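# About Laaksonen

Laaksonen is a small cooking school with a shop shelf attached, and we've been teaching people to make dumplings for 8 years now. It began with Tiina Kemppainen inviting a few neighbours over on a wet evening in November, and it grew from there in the unhurried way that good dough rises - with a lot of waiting and the odd peek under the cloth.

We still teach the way Tiina did at the start. Everybody stands, everybody gets flour on their sleeves, and everybody takes home what they've folded (if it survives the tasting, which it often doesn't!). Classes are capped at 15 people, and the bamboo steamers come out early so that newcomers can pick them up, turn them over and get to know how the lid and the basket go together.
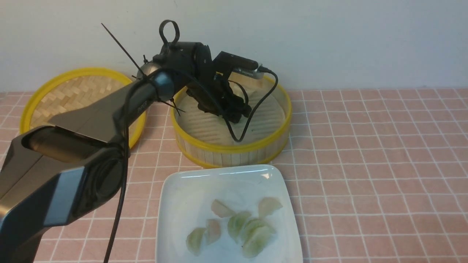 Valtteri Karppinen joined us in our second year and took charge of the fillings. His garlic chive and egg is everyone's favourite, though he'd rather you tried the cabbage and mushroom. Ilari Miettinen looks after the dough, and is very patient with people who add too much water, having done it plenty of times himself.

We like bamboo for steaming and always have. The slatted floor lets the steam come up evenly, the woven lid doesn't drip on your supper the way a metal one can, and a basket looks lovely carried straight to the table. Put a strip of paper down first, leave a bit of room between the dumplings, and keep the water at a steady simmer. Afterwards, rinse the basket in plain hot water and let it dry right through before it goes in the cupboard. 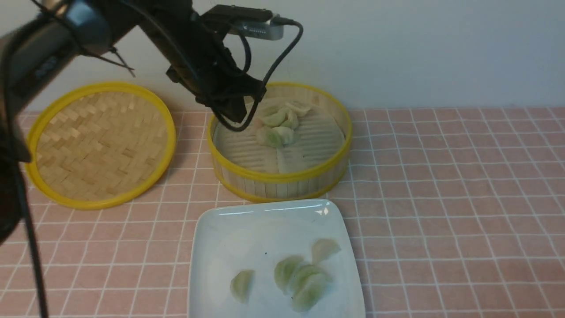

Gebremedhin Gebreyes wrote to us after his first class that he'd been crowding his steamer for years and peeling torn wrappers off the bottom, and that he now makes a small batch, eats it, and puts on another. We were so pleased with that letter that we pinned it up beside the sink.

Evening classes are $375 for the full course, flour and fillings included. Aprons are on the hooks by the door, and the kettle's usually on.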